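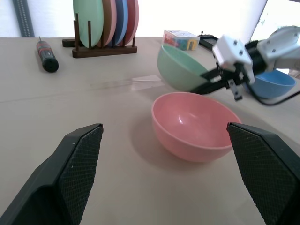 Reading time: 2 minutes

Salt on the table: notes for my talk in Endley

Good evening, and thank you to Conceição Sampaio for the invitation. (Wait for the door to close.)

Start with the question. Who put salt on their food today before tasting it? Let people raise their hands. My grandmother did it all her life, and her soup was already salty.

First part, the old salt pans at Suvell. Sea water came in through a wooden gate in spring and the sun did the rest. The village had 58 pans. In a good summer they gave 3000 sacks, in a rainy one only 1000. Speak slowly here, the numbers are important for later.

Second part, the tax. The families paid in salt, not in money, and the collector brought his own measure. Read the complaint of the widow Antunes. It is short, but do not hurry it. Pause after "his bucket is deeper than ours".

Third part, the kitchen. Fish, cabbage, butter, cheese. Explain that salt was kept near the fire so it stayed dry. Pass round the two small bags, coarse and fine. Ask people to smell them, many will say there is no smell.

If there is time: the story of the cart that fell in the river. If not, go directly to the end.

End with the last season. The gate was closed in January and the pans are now grass. Thank Sigita Sakalauskas, who corrected my dates.

Questions. Repeat each one loudly for the back row.

Contact | © Mutine Local History Evenings | Back to top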